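Packing for a two-night group hike – how we do it

Wednesday, December 18, 2019

Quick one before the holidays. Got asked for this again after the last Slanina weekend so writing it down properly. Covers packing a 58 liter pack for two nights out, carrying a share of group gear. Not a full kit list, that's on the other page.

What you need before you start

Your pack, empty. Really empty, check the lid pocket.
One heavy duty liner bag. Trash compactor bags work fine.
Three or four small dry bags, different colors if you can.
Your share of the group gear (tent half, stove or pot, food bag).
A kitchen or luggage scale.
Floor space.

Do it the night before. Not in the parking lot at Rustbridge with the bus waiting.

Step 1. Lay it all out

Everything on the floor. Clothes one side, sleeping stuff next to it, food and cooking by the door. Now go through and take out the doubles. Second fleece, third t-shirt, the full size towel. You get one set to walk in and one set to sleep in, plus socks. The sleep set stays dry no matter what, so you do not wear it on the trail. Ever. Even if the walking set is soaked at 7 am and horrible to put back on.

Step 2. Line the pack

Open the liner bag and push it right down to the bottom. Fold the top over the outside of the pack so it stays open while you load. Rain covers are OK but they blow off on the ridge and water runs down the back panel anyway. Liner first, cover second if you want one.

Step 3. Bottom layer

Sleeping bag goes in first, in its own dry bag. Don't roll it neatly, stuff it. It fills the corners better. Then sleep clothes, squashed in around the sides. Nothing here you'll want before camp.

Step 4. Heavy stuff, middle, close to your back

This is the one people get wrong. Food bag, pot, your half of the tent. Against the back panel, about level with your shoulder blades. If the weight sits low the pack drags. If it sits far out it pulls you backward and your shoulders pay for it by lunch. Fill the gap in front with soft things, spare layer, hat, whatever.

Fuel stands upright, lid tight, below the food and never above it. Had a canister leak over a bag of oatmeal once at Irna. We ate crackers for two breakfasts.

Tent poles go down the side, outside the liner, tips up.

Step 5. Top layer

Waterproofs. Lunch. First aid kit. Warm jacket. In that order, so the jacket comes out first when you stop. Then roll the liner shut, squeeze the air out, tuck it down.

Step 6. Lid and pockets

Map, compass, whistle, headlamp, snacks, toilet paper in a zip bag. Headlamp – put one battery in backwards or lock the switch, so it doesn't turn itself on in there. Water in the side pockets, one bottle each side so it ballances. Phone off, in a zip bag, in the lid.

Nothing hanging off the outside. No mugs, no sandals, no wet towel. They swing, they catch on branches, they fall off and someone has to walk back.

Step 7. Weigh it and try it on

Hang it on the scale with water in. A quarter of your body weight is the absolute max we allow on the group hikes, and less is better. Over? Go back to step 1. It's always clothes.

Then put it on. Loosen all the straps first. Hip belt goes on top of the hip bones, buckle it, pull tight. Shoulder straps next, snug but not taking the load. Then the small straps up by your ears, then chest strap last. Walk up and down the stairs a few times. If something pokes you now it will poke you for the whole of day one.

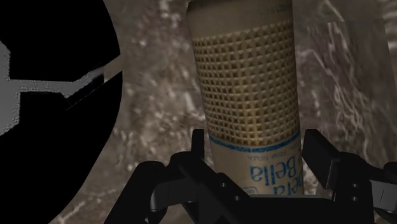 Reader comment, from last year's version of this page: tried the food at the top, right under the lid, and it was a mistake on the Trisine climb, way too wobbly. Moved it down against my back on day two and the pack felt half as heavy. Would add though, keep one snack in your jacket pocket, I hated stopping to dig.

Yes to the snack. Adding that.

Food amounts, as people keep asking

Per person, per full day, dry weight, up to 900 grams. That's with lunch and trail snacks. Younger walkers usually bring some home, fine. Take it out of the boxes, pack by meal, write the meal on the bag in marker. Breakfast 1, dinner 1 and so on. Cooking directions cut off the box and dropped in the same bag.

Second morning

Packing again in camp is the same but faster and worse. Wet tent goes outside the liner, under the lid. Everything else same order as above. Give yourselves an hour from waking up to walking, more if it's raining. Trash comes home with you, all of it, so keep one empty zip bag spare for that.

Boots and blister kit are on there own page, link in the menu.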